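Workshop Automation Board > Buying and Budgeting > Second arm: worth the money or not?

benchfox
Joined: March
Posts: 41

Morning all. I've got a bit of budget to plan and I'm far too excited about it, so please talk some sense into me. We do small assembly jobs, mostly putting a printed insert into a block, and I'm torn between one arm with a really good gripper and two arms with plainer ones. I've got a quote from Gament for the pair and one from Vultetti for the single. The gap is 900 pounds once you add the mounting plates, so it's close!

Has anyone here planned for two from the start? What did you forget to put in the sums?

tamura_c
Posts: 2206

Go for two if you possibly can. I love mine. The thing I forgot was fingers and fixings. You look at the big number for the arm and never think about what goes on the end of it.

Also budget for a decent view down the wrist. We argued over that line for weeks and I'm so glad it stayed in.

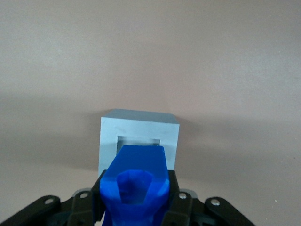 Wrist cameras are the item I'd protect if somebody starts trimming your list. A view from the side will tell you the block is on the table and not much more. Down at the gripper you can see the blue piece right in front of the square recess in the grey block, and that's the bit of the job where a small error costs you a part. Ask for the camera price separately as well – ours was buried in a bundle and I had to ask for it to be split out.

Chie

gosling_b
Posts: 318

Going to disagree with Chie a little. Wrist cameras are lovely but for a block with a square pocket I'd spend the money on a fixture first. Hold the block in the same place every time and you need far less looking. A plate and some clamps is pocket money next to a camera, a mount and the cable run.

And I wouldn't start with two arms. Get one going, learn what annoys you, then buy the second with your eyes open. The Yuan people will do a second arm on the same terms within the year if you get it in writing.

Bradley

tamura_c

Fair on the fixture, Bradley, though benchfox says small jobs. If the block changes every fortnight you'll be making a new fixture every fortnight too, and somebody's time has to go in the sums.

benchfox

It does change, yes. Probably three or four shapes over a season. What about the table? I was going to use the bench we have.

tamura_c

Measure it! Then measure it again with both bases on. I was amazed by how much length two arms want, and how much of the back edge goes on bases and leads.
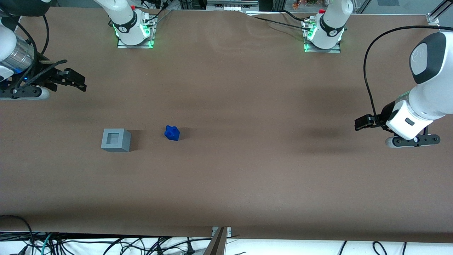 My list for a two-arm table

1. Arms, base plates and bolts. Check the plates are in the quote, because Geren price them apart.
2. Grippers, one each, plus spare fingers. Get the spares on the first order.
3. Cables, and something to tidy them with. I put down next to nothing for this and was badly wrong.
4. A covering for the table top. Brown paper is cheap and you can swap it when it gets tatty.
5. Your own hours. Put them in even if no money changes hands.

gosling_b

Good list, and I'll give you number 3 without a fight. I'd add delivery and a day of somebody's help with setting up. Still say one arm first though.

benchfox

This is brilliant, thank you both. I'm leaning towards two, with a fixture for the one block we make most – so you each get a bit of your way. Off to ask Gament about splitting the camera price. Does anyone know if they'll hold a quote past the month end?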